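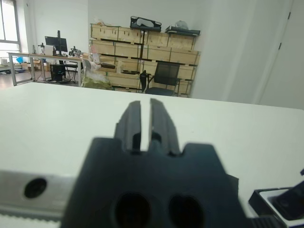 Obituary Notices: Frequently Asked Questions

Guzmán Memorial Register, Kamska Office

Who may submit an obituary?

Notices are accepted from a member of the immediate family, the executor of the estate, or the funeral home in charge of arrangements. A friend or former employer may submit a notice with the written consent of the next of kin.

How long may the notice be?

A standard notice may contain up to 300 words. An extended notice may contain up to 400 words and is billed at the extended rate. Names of survivors count toward the total. The heading, with the name of the deceased and the dates of birth and death, does not.

What information is required?

Please provide the full legal name of the deceased, the date and place of death, the town of last residence, and the name and telephone number of the person submitting the notice. Maiden names and nicknames are optional. Schooling, military service, employment, and church or lodge membership may be included as the family wishes.
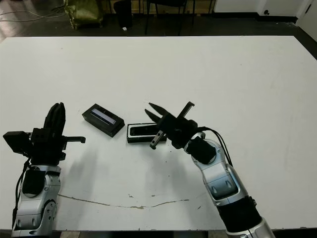

Does the Register confirm the death before publishing?

Yes. Staff will contact the funeral home or request a copy of the death certificate. No notice is published until this step is complete.

In what order are survivors listed?

The customary order is spouse or partner, children, grandchildren, parents, and siblings. Families may choose another order. The Register does not settle disagreements between relatives over who is to be named, and the text approved by the person submitting the notice will stand.
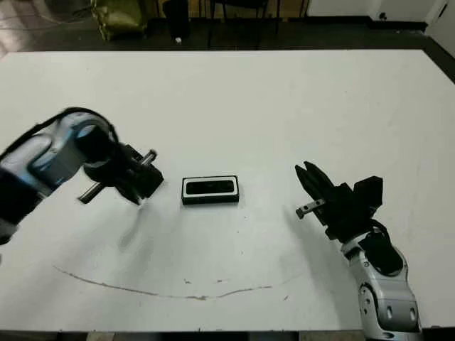
Two robot arms over a long white tabletop, with a small black tray between them.

Can a published notice be corrected?

Errors of fact in the online notice are corrected free of charge on request. If the error was made by our office, the printed notice will also be run again at no cost. Additions, such as a change in the time of a service, are treated as a new notice.

Are older notices available?

The archive holds 1,620 notices from the Kamska office and 346 from the former Tanura office. Tanura notices may be read on paper only, by appointment. The reading room is closed during August.

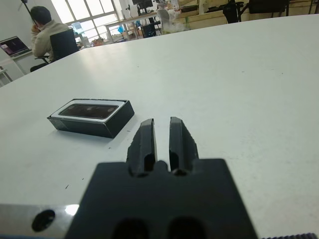
May I reprint a notice in a family history?

Families may reprint notices of their own relatives without a fee. Other requests should be made in writing and should state the title of the work and the name of its publisher.

Whom should I contact?

Questions may be addressed to Nayeli Bermúdez, Notices Editor, at the Kamska office.

Last revised March 27, 2019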